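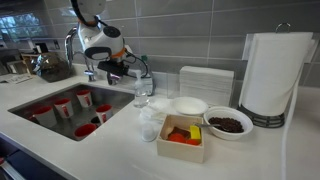

How water gets to your tap

Turn a kitchen tap and water comes out. It has come a long way through pipes, tanks and filters. The water in Skimdale starts as rain on the hills and runs into Galbraith reservoir.

Step 1: Screening
Water leaves the reservoir through metal bars. The bars stop branches, leaves and fish.

Step 2: Clumping
A chemical is stirred in. It makes tiny bits of dirt stick together. The clumps are called floc. Floc is heavier than water, so it sinks to the bottom of a tank.

Step 3: Filtering
The water drains through a deep bed of sand. The gaps between the grains are very small - most of the dirt that is left gets trapped there.

Step 4: Disinfecting
A small amount of chlorine is added. Chlorine kills germs.

Step 5: Storing
Clean water is pumped uphill to a covered tank. The tank is 21 metres higher than the tallest house in the town. Water in a high place pushes down on the water below it. This push is called pressure.
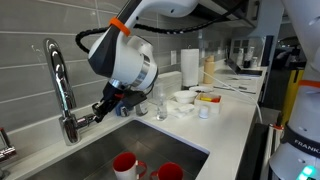
Skimdale Water Education Team

Inside a tap there is a valve. When the valve is shut, the water in the pipe is still under pressure but cannot move. When it opens, the pressure pushes the water out.

Words to know
Reservoir: a lake used to store water.
Valve: a part that opens and closes to control a flow.
Mains: the large pipes under the street.

Text by Girish Sisodia. Last checked November 2020.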